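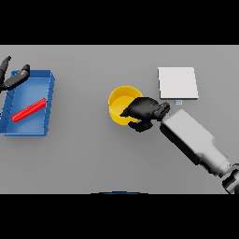 Every run looks easy until you have to do the same one for the 27th time in a morning, according to Wanda Nowakowski. By then, she said, your own hands have picked up habits, and the system is going to learn those too.

Nowakowski works at Drerkgate, a small robotics company that has spent the past year building a library of examples for two-handed tasks. Most of the examples are gathered in simulation. An operator wears a headset and a pair of tracked gloves, and a simulated robot with two arms follows along at a simulated table. The company calls the library Boltar. It held 3000 runs as of 1 Mar 2021, and the plan is to keep adding to it until October.

The objects are plain on purpose. There is a blue tray, a yellow container, a red piece and a flat white square. There are no labels on anything and no pictures on the wall. The early versions had a full kitchen behind the table, modelled down to the cupboard handles, and it slowed the computers enough that operators complained of feeling seasick. The kitchen was dropped after a few weeks and hasn't been missed.

A run starts when the operator brings both hands up and ends when they say "done" out loud. Everything in between is recorded: the angle of every joint, where each object is, and what the robot would see from its own head. That last part is what the learning system mostly works from. It is shown the view and asked to predict what the hands do next, over and over, until its guesses are close to what the operator did.

The method is called imitation learning, and the idea behind it is old. The cost is in the examples. A person can be told to pick up a cup and will work out the rest. A learning system has to be given many versions of picking up a cup, from the left and from the right, by the rim and by the side, fast and slow. If all the examples come from one careful operator, it learns that operator's way of doing things and has trouble as soon as the cup is somewhere new.

Drerkgate has 17 operators on its roster, most of them part-time. Shifts are kept to two hours. The gloves are warm and the headset is heavy, and the quality of the runs drops off before the operators notice they are tired. A good operator will finish 200 usable runs in a week. Some take twice as long and produce better work.

What counts as usable is still argued over. In the first months, any run with a fumble was thrown out. If the red piece was dropped, or a hand closed on air, the run was deleted and the operator started again. The result was a collection of very smooth movements and a system that had no idea what to do when something slipped. It would carry on to the end of the task with nothing in its fingers.

Now fumbles are kept, provided the operator recovers. Each one gets a tag with the time of the slip and the time of the recovery. Runs where the operator gives up are kept as well, in a separate folder that isn't used for training but is read through once a month.

The two-handed part adds its own trouble. People who are asked to move something from one side of a table to the other tend to use one hand for all of it and leave the other in their lap. In the simulation there is no lap, so the idle hand hangs over the table and drifts. Operators have been asked to treat the second hand as part of the job, even when it is only waiting. 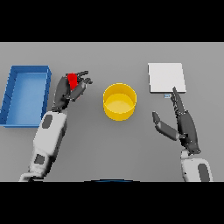 Waiting is data too, one operator argued in the project's message channel, and if we trim it out the robot will never learn to hold still. The reply that got the most support was shorter. It said to keep the pauses that have a reason and cut the ones where someone was scratching their nose.

That is more or less the rule today. A reviewer watches each run at double speed and marks the start and end of any long pause. The reviewer can ask the operator what was going on, as long as it is the same day. After that, people don't remember.

The review desk is the slow point. There are four reviewers, and a backlog builds up every time a new task is added. Nowakowski would like to hire two more before anyone buys another headset.

Simulation has clear advantages for this kind of work. The table can be reset with a key press. Nothing breaks, and objects can be shifted a few centimetres between runs without anyone getting up. The colours and the lighting can be changed afterwards, so one recorded run can be turned into several.

It also has limits. Contact is the main one. Operators feel nothing through the gloves when a finger meets the side of a cup, and they have to judge the grip by eye. New operators squeeze far too hard, and it takes most of them a few shifts to stop.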